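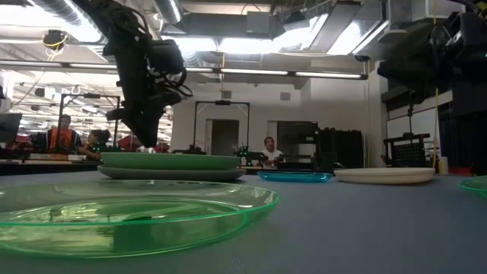 Libor Jelínek has been buying other people's plates for nearly 40 years and has never, to his knowledge, owned a matching set. He is 63, he runs a crockery hire business called Nininon, and he has firm views on what belongs next to what. Show him two opaque greens stacked together, a medium one on top and a duller, greyer one poking out beneath it, and he will frown at them the way other men frown at parking. "The wide one goes at the bottom, good, somebody has been brought up properly," he says. "But those two greens should not be introduced. They are too nearly related. Put the blue between them and everybody calms down."

The blue is a small translucent plate, and he approves of it without reservation. He also approves of the cream one, which is larger and has the kind of overhanging rim he calls a verandah. The big see-through green plate takes him longer. He likes the shallow round centre and the wide slope down to it. He is less sure about what you would put on it.

"Not soup," he says, after thought. "Melon, perhaps. Anything brown on a green plate you can see through looks like something at the bottom of a pond. I served a goulash on one once. It was a perfectly good goulash and they left most of it."

Nininon hires out mismatched tableware for weddings, christenings, wakes and what Jelínek refers to as "functions", a word he pronounces as though holding it by one corner. The idea came to him when he was working in the stores at a hotel in Bustovitz, where the plates were white and all the same, and where his job was to throw away any that weren't. When a supplier changed the white, which suppliers did every few years without telling anyone, whole shelves became wrong overnight.

"A plate can be wrong by this much," he says, showing me a gap between finger and thumb that I can't see any light through. "You put the old white and the new white on one table, and the guests think the old one is dirty. It is very unfair on the old one. So I took them home. My wife said, what are these? I said, they are plates. She said, we have plates. This conversation we are still having."

He took home the old whites, then the creams, then a quantity of brown stoneware that he now admits was a mistake. When a cousin got married in a barn and the caterer's van went to the wrong village, it was Jelínek's plates that came out of the boxes, no two places alike. He was mortified. The bride's friends asked him for his telephone number.

The business has grown since, though he is careful not to let it grow too much. He has one van and a long shed, and a system of crates that he is happy to explain to anyone who is already sitting down. The crates are sorted by weight first and colour second. Size comes a poor third.

"Everyone wants to sort by size," he says. "They have little towers at home, big, medium, small, very nice. But you carry a crate by its weight. If I put all the heavy ones together because they happen to be large, I need a younger man to lift it, and then I have to talk to him."

What about a single table, though, for somebody at home with a cupboard full of survivors? It is the question he is asked most, and he has an answer ready. Start with one plate you can't stand to leave out. Everything else is chosen to be polite to it. He will have no more than four colours on a table, and he counts cream as one of them, which some people think harsh.

"Cream is not nothing," he says. "People say to me, I have red, blue, green, yellow, and then the rest is only cream. Only cream! Cream is the one doing all the work. Without the cream you have a children's party."

He is gentler about see-through plates than I had expected from a man who carries a grudge about goulash. Their trouble, he says, is the table. An opaque plate doesn't care what it stands on. A transparent one borrows whatever is underneath, so on a blue-grey surface a green plate goes a bit cooler, and on his mother's orange oilcloth it went the colour of a bruise. It borrows from above as well. He has moved entire tables to get a ceiling light out of the middle of a dessert plate.

I ask what he thinks of chargers, the oversized plates that sit under other plates and never get any food. He puts down his cup.

"A plate with a servant's job and a duke's opinion of itself," he says. "I have 12. They go out every July and they come back clean, naturally, because nobody has eaten off them. I wash them anyway. I want them to know what it's like."

Washing is where the conversation slows down, and where I begin to suspect he is happiest. He does most of it himself, by hand, with the radio on. Hirers are asked to scrape and not to wash, a clause they regularly ignore out of good manners, sending back crates of plates that have been wiped with something and put away damp. He would prefer the gravy. He would also prefer it if people stopped putting a sheet of kitchen roll between every plate, as the paper sticks in the foot ring and has to be picked out with a cocktail stick.

Breakages he minds less than you'd think. The hire agreement allows for a few, and beyond that he charges by what he calls affection, a figure arrived at on the doorstep. A firm called Lerivgate once returned an order with one plate over. He rang them three times about it. It wasn't theirs and it wasn't his, and it is still in the shed on a shelf by itself, pale pink with a chipped edge, in case its people come.

There is a partner now, of a sort. Raju, a café two streets from the shed, borrows whatever he has too much of and gives it back when he hasn't got enough. No money has changed hands. He does get lunch, and he gets to see his own plates being used by people who don't know they are his. He tries not to look at the brown stoneware, which the café has asked to keep.

"They say it is popular," he says. "They say customers ask where it's from. I tell them I have no idea."

Before I go he wants to return to the two greens. He has been thinking about them. If they really must be kept together, he says, at least put something on the top one. A lemon would do it.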